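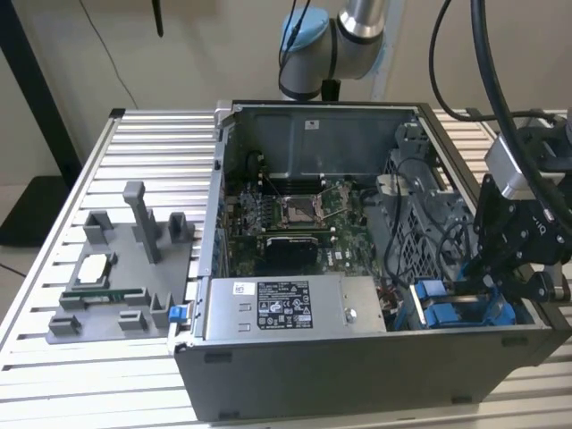

Desktop tower on the slotted bench, with the fixture plate at left.

Bench Technician, Robot-Assisted Desktop Line (2 positions)
Brukell Computer Refurbishing, Istano site
Full time, hourly, on site
Reports to: Abdelilah Erraji, Line Lead

Summary

Brukell takes in retired office computers, tests them, replaces or removes parts, and resells the working units. At Istano the desktop line is moving from all-hand work to a mix of hand work and robot work. The changeover began in March under the project name Tomis. We are hiring two technicians to work on the converted benches.

This is a bench job. You will handle computers for most of the shift. You will also load, watch and reset the robot arms, and write down what they do wrong. No robot background is required. We have found it easier to teach the arms to people who know the inside of a desktop than the other way around.

What has changed on the line

Before Tomis, one technician took a tower from intake to final test. That meant opening the case, pulling the drives and memory, inspecting the board, refitting parts, closing up and testing. Each person set their own order of work.

On the converted benches the job is split. The technician opens the case, inspects it and lays it on its side on the bench, open side up. Memory modules and other small parts have assigned places on the fixture plate. The arms are being brought in for the repeated steps, starting with drives and memory. The technician handles anything with a cable that has to be routed by feel, anything bent or stuck, and every decision about whether a part is kept.

The order of work is now fixed, and it is written in the Hamdy procedure book. Technicians who came over from the old benches report less strain in the hands and wrists from drive latches. They also report more standing and waiting, and more paperwork. Applicants should expect both.
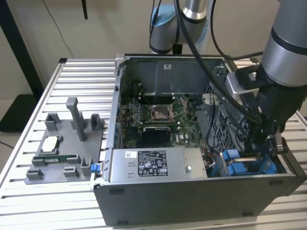

The arms do not set the pace. A technician can stop a cycle at any time and for any reason, and a stopped cycle is not counted against anyone. Output is recorded by bench and not by person. The old per-technician board was taken down when the first converted bench opened.

No one on the desktop line lost a position in the changeover. Two people moved to laptop repair at their own request, and these openings replace them. The base rate for the job went up one grade to cover the added duties. Management has not promised that staffing will stay the same in later phases, and we will not say so in this posting.

Duties

Open and inspect incoming desktop towers. Record model, condition, missing parts and visible damage.

Position the case on the bench to the marks for that model. Clear loose wires away from the drive cage and memory slots before a cycle is started.

Load and clear the fixture plate. Check that each holder is free of chips and dust.

Start, watch, pause and reset arm cycles from the bench station.

Take over by hand when a cycle stops, finish the step and return the arm to its start position.

Guide an arm through a step when a new case model is added. You move it through the reach, the grip and the release, and the engineer on shift saves the path. Several passes are usually needed, and most of the early ones are thrown out.

Write a stop note for each interrupted cycle. One or two plain sentences will do: what the gripper was holding, where it was, what you saw. "Cable in the way" is not enough. Say which cable.

Check gripper screws, jaw surfaces and cable runs at the start of shift. Report wear. Do not repair a gripper unless you have been signed off for it.

Attend the line review on Wednesday. Technicians bring the stop notes, and the group picks which problems go to engineering that week.

Required

One year of paid work repairing, building or refurbishing desktop computers, or a completed technical program that included bench work.

Able to identify desktop parts by sight: memory, power supply, processor socket, expansion cards, data and power connectors.

Correct handling of static-sensitive parts. This is tested at the interview.

Able to lift a desktop tower from cart to bench repeatedly during a shift.

Able to read and follow a written procedure in English and to write short notes in English.

Willing to have your notes edited and your methods questioned. The procedure book is revised often, and technicians are expected to argue with it in writing.

Useful but not required

Work on any automated line - packing, machining, board assembly or similar.

3D printing. Holders on the fixture plates are printed and need changes when a new model comes in.

Basic wiring and crimping.
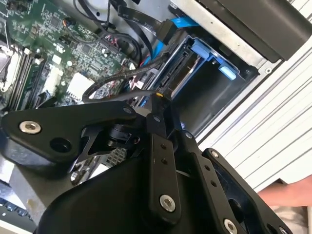
Empty drive cage in an open case, with the gripper in front.

Training

The first 20 shifts are training shifts at full pay. You begin on an all-hand bench with an experienced technician, then move to a converted bench as second person. You do not run a bench alone until the line lead signs you off on case setup, stopping and resetting, safe reach, and stop notes. If you are not signed off at the end of the training shifts, the line lead will go over the open items with you and set a second check.

Safe reach is taught first and checked again without notice. It covers where your hands may be while an arm is powered, how to approach a held part, and what has to be done before you put a hand between the gripper and the case.

Cameras

The converted benches have cameras facing the work and cameras at the grippers. Hands and forearms often appear in the recordings. They are used to review cycles and to improve the arm paths. Under site policy they may not be used for timekeeping or discipline. You will be given the full policy with the offer and may ask questions before signing.

Pay and hours

$29 per hour. Day shift starts at 7:00 a.m. There is no night shift on this line. Overtime is voluntary and is worked on the all-hand benches only.

How to apply

Send a resume and a short account of one desktop repair that went badly and what you did next. Half a page is plenty. Address it to Abdelilah Erraji, Brukell, Istano site, and quote posting 63.

Selected applicants will be asked in for a bench interview. You will open a tower, name the parts, remove and refit the memory and one drive, and then watch an arm cycle and write a stop note on it. Tools and a wrist strap are provided. Wear closed shoes and leave rings and loose bracelets at home.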